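4.1 What a floor is asked to do

The housing literature gives furniture a good deal of attention and treats the floor as the part left over. Residents treat it as the largest shelf they own. In the Bikholm rooms, where a bed and one window had usually settled the layout before anyone moved in, the strip of floor along the wall took whatever the Vorton closet units could not, and the Vorton closet units could not take much. We call this strip the margin. Halim's earlier term, "the skirting shelf," is better, but one of our reviewers thought it was a product.

Our rule for the margin is simple. An object belongs to it if it rests on the floor near the foot of a wall and has no piece of furniture to call its own. Shoes on a rack are excluded. Shoes under a rack are included, to the annoyance of the people who bought the rack.
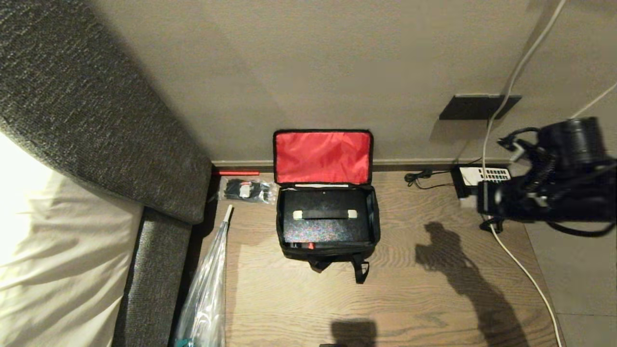 4.2 Bags as furniture

Bags are the most settled residents of the margin. A soft bag with a stiff enough lid will behave like a small chest if it is set near a wall, and the wall does the work of a hinge stay. The black one in the room discussed in this section does so with its lid thrown back to show a bright red lining. It holds a black case with a speckled, glittery surface, and a handle with pale end caps lies on top, easy to reach. Nothing in a showroom would be displayed so well. Its neighbors on the right are a power strip and a white cable, so the bag also has better access to electricity than most of the chairs we recorded.

Residents rarely described such a bag as being put away. They also rarely described it as being out. Asked where a bag lived, the commonest answer in the Robles interviews was a wave of the hand in the direction of the wall, which our transcription protocol renders as [gesture] and which we have since learned to read as an address. Ratih Halim, who coded the interviews, proposed a category called "parked," and it has held up better than anything the rest of us suggested.

A parked bag has two states that matter to the household. In the first it is occupied, and everyone walks around it. In the second it is vacant, and everyone walks around it. The area of floor it claims is the same in both, and so, as far as we could establish, is the resentment. 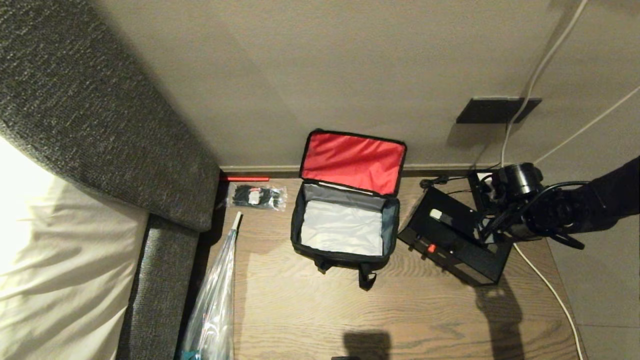
Girura Papers in Domestic Space, Vol. 7, p. 154

The vacant state deserves more attention than it has had. An open bag with only its crinkled silvery lining to show is, in principle, storage. It stands on the floor beside things that want storing: a clear packet of black items, a closed umbrella lying down, a thin red rod against the base of the wall. A visiting planner would solve this arrangement in a minute. Residents had mostly declined to solve it for months, and their reasons were sound. An umbrella in a bag is an umbrella one leaves without. A packet in a bag has to be looked for, and a packet on the floor has only to be stepped over.

We therefore resist reading the margin as a backlog of tidying. Several residents offered that reading themselves, usually while apologizing, and then went on to locate every item in it without looking. None could do this for the closet. One had forgotten that the closet had a second rail.

4.3 Long things

Long things are the margin's hardest cases. They will not stand without help, they roll if round, and the drawer that would fit them has never been built. They end up lying beside the bed or leaning on whatever is upholstered, as the umbrella in Figure 7 does.
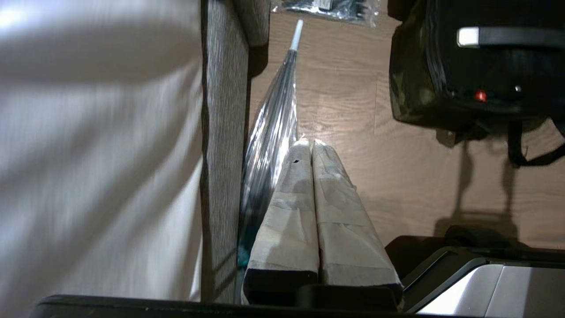

Figure 7. Closed umbrella against a gray upholstered panel, with white fabric to the left.

Textured upholstery has a practical merit here that its manufacturers have not, to our knowledge, advertised. It grips. In rooms with painted or lacquered bed ends, long things were found flat on the floor far more often, and residents spoke of them as having "gone down again." The umbrella stand, which exists to prevent all this, turned up in a few of the Bikholm hallways. It was generally full of wrapping paper.

We return to wrapping paper in Section 5.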